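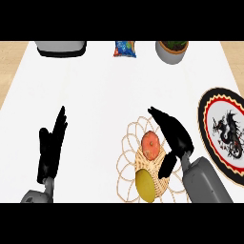

Fullomby Visitor Bureau – Guest Services Team

Bernardo Macedo has been telling people how to get to Fullomby for 19 years, and he would like it known that the ferry has never once been late on his account.

"They blame me anyway," he says. "A man called from the dock in September and asked me to turn the wind down. I told him I'd look into it."

We talked at the bureau's front counter a little after 8 in the morning, before the first boat. Macedo had coffee and a stack of tide tables. Salamatu Mensah, who runs the walking tours and shares his phone line, had the only good chair.

The question they hear most is whether you need a car. Macedo says no, Mensah says it depends on your shoes, and they have plainly had this conversation before. The island is small enough to cross on foot in a morning. It also has the Bestley Steps, all 609 of them, which the old brochure called "a gentle climb."

"I didn't write that brochure," Mensah says. "I want that in print."

The steps end at the Bestley lighthouse, which opened in 1959 and still gives the best view of the channel. Mensah's advice is to go up early and come down by the back road, where there's shade and a bakery. The bakery is called Sönmez and sells out of cheese rolls by 11. She has seen visitors reach the door at 11:15 and sit down on the curb.

As for where to sleep, the choices are limited. The Satent Inn has 84 beds and fills up for the whole of the regatta. Everyone else rents rooms, and Macedo keeps the list in a binder because the online version, he says, "has opinions." He will call ahead for you if you ask nicely. He will also call ahead if you ask rudely, but he'll pick the room over the garage.

What do people get wrong? Mensah thinks they try to do it all in a day. They get off the boat, march to the lighthouse, march back, and spend their last hour in line for the boat home. "Then they write to us that there wasn't much to do," she says. "You didn't do it!"

Macedo's complaint is luggage. The ferry takes one large bag per person, and the walk from the dock is cobblestone. He has watched a good many suitcase wheels give up on that hill – he keeps one on his desk, a small gray one, as a paperweight.

I asked them both for their favorite time to visit. Mensah picked late spring, when the back road is in bloom and the inn has rooms. Macedo thought about it for a while.

"Later in the week," he said, and went to answer the phone. It was somebody asking about the wind.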